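The Table Is Done (Almost)
February 23, 2024

Well, I finally have a work table I like! If you read my last post you know the old one was a door laid across two filing cabinets, and that it wobbled every time I picked up a pencil. I put up with it for two years. This page is mostly for my sister-in-law and the folks from the Tenville swap group who kept asking how the back room was coming along, so forgive me if I ramble.

The top is a secondhand piece I got through Drikwood, the salvage place out past the Tenville exit. They wanted 200 dollars for it with the legs and I said yes before I had even measured my car (it fit, with the passenger seat all the way down and my knees up by the wheel). I had been looking at a new one for months – a pretty thing by Zullora – and kept talking myself out of it over the price. I don't miss it one bit.

I went back and forth on the color for ages. Everything else in that room is dark, the shelves, the floor, the big ugly cabinet I inherited with the house, and I was worried a light top would look like it belonged in a dentist's office. Then I sat in there one gray afternoon trying to thread a needle and that settled it. I wanted something pale that would bounce a little light back at me.

Cleaning it up took a whole weekend. Warm water and dish soap first, then baking soda paste on the coffee rings, then soap again. There was one stubborn patch of old glue that I worked on with a plastic scraper until my wrist gave out, and I went at it again the next morning in my pajamas. I finished with the Ejigu cream cleaner my neighbor swears by, and I'd buy it again, though the smell hangs around for a day so open a window.

I love how shadows fall across it now, all soft and gray on that pale top.

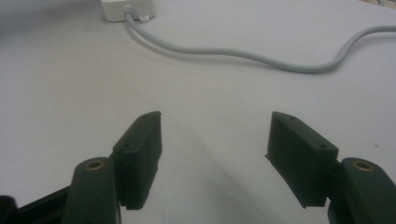 My next job is the edge. One corner has a chip the size of a lentil and I keep catching my sweater on it, so I'm going to try a bit of filler and some very fine sandpaper. If that goes badly I'll turn the table so the corner faces the wall and pretend I planned it that way!

After that I want a lamp, a proper one with a long neck, and maybe a rail along the back for scissors. If anyone in Tenville has a lamp like that sitting in the garage, leave me a comment – I have 21 jars of marmalade and I'm willing to trade.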